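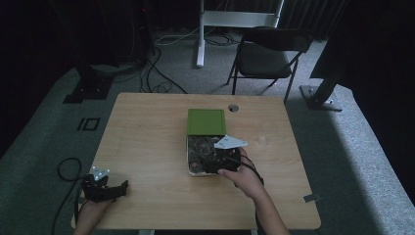 Ticket 2938: right gripper pose drops out over container
Opened by: Leonilde Vieira
Assigned to: Refugio Mendoza
Opened: Jul 26, 2025
Location: Povosstead shared workshop, table with grommet hole
Status: open, workaround in place

Symptom
Right gripper loses tracking when the hand is over the open container and the plate is turned to the right. Pose freezes, then jumps when tracking comes back. Left gripper is fine at the table edge. Task is picking coin-like pieces out of a mixed fill, lid left open.

Setup
Two hand-held grippers, both cabled, marker plate on top of each. Gruludar logger, timeout 2000 ms. Pichler tracking build, unchanged since October.

Log
LV: Restarted the logger. No change.
LV: Swapped cables left to right. Fault stayed with the right gripper, so not the cable.
RM: Check the plate screws before anything else. Mine worked loose in the same way.
LV: Both screws tight. Plate does not rock.
RM: Swap the plates and the IDs in the config. Restart after saving, it does not reload.
LV: Done. Fault still on the right side, now with the other plate. Plate ruled out.
RM: Then it is line of sight. Try the same picks with the lid shut and the gripper held above it.
LV: Still drops when turned right. Holds when the plate faces the chair. Lid makes no difference.
RM: Flindard mount has 2 slots. Move the plate to the rear one and redo the offset, otherwise the tip will read wrong.
LV: Rear slot, offset redone. Short dropouts only, no jumps so far. Cable loop catches my wrist on the way out, will re-route it.

Outstanding
Longer run with the rear slot.
Offset for left gripper not redone. Leave it in the front slot for now.
RM to send the mount drawing with the steeper angle.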